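Gripper fault catch-up, August
Present: Deepak Singhal, Amparo Requena, Sabina Chowdhury, me (Karthik Begum, typing)

1. The slip
Amparo took us through it. The left gripper stopped closing fully on the Gilik job — fine for 569 grabs, then it let go of an oval frame.
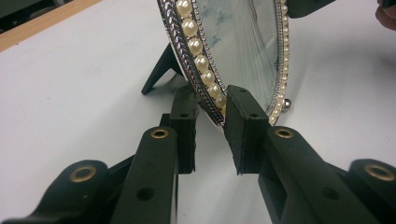
Deepak reckons a worn pivot, and I'm with him! The service limit is 2,000 closes and we'd lost count.

2. Stopgap
Sabina wants a pivot check every 200 closes until Maes send spares. Agreed. 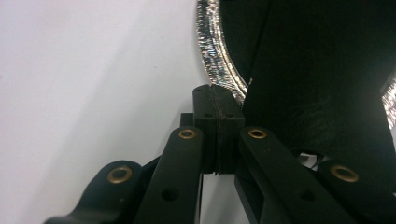

Gripper pads together, dark object behind

Amparo will start a log sheet.

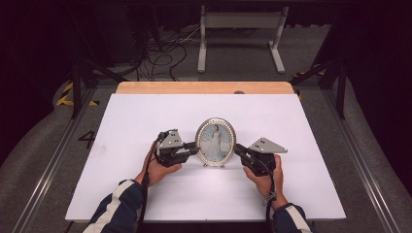 3. Actions
Deepak to chase Maes. I'll tell Ismail.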